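Chips, trays and the great pantry sort

It started, as these things do at our place, with me opening the pantry door and a bag of chips sliding off the top shelf onto my foot. I am not a tidy person by nature (my mum would back me up there), but we've been in the Drimville flat for 44 weeks now and I'd run out of excuses.

So I've been thinking about snacks, and where on earth you put them. Chip bags are awful things to store! They won't stand up, they slither over each other, and whichever flavour you're after is always the one at the back. Bezawit reckons I should buy fewer. She has met me, so I don't know why she bothers.

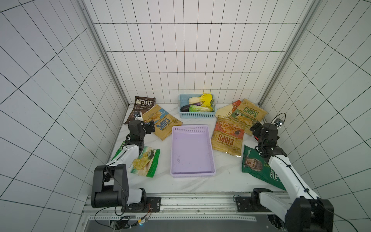
My favourite is still the balsamic vinegar and caramelised onion, and I'll go out of my way for a bag. I've tried standing them in a row like books, and I've tried pegging them to a string, which looked lovely for an afternoon. What I've come round to is a plain plastic tray with low sides and little holes in the walls, so you can see what you've got and pull the whole lot out in one go. Mine cost 8 dollars and I wish I'd bought two.

The veg gets its own basket, well away from the chips, after a sad business with an eggplant in May that I won't go into. Cabbages are the real bother there. They take up the room of three other things and roll about if you don't wedge them in.

Next up is the spice shelf, and I'm dreading it. Dagim has offered to come over and read me the use-by dates while I sit on the floor with a cuppa and a rubbish bag.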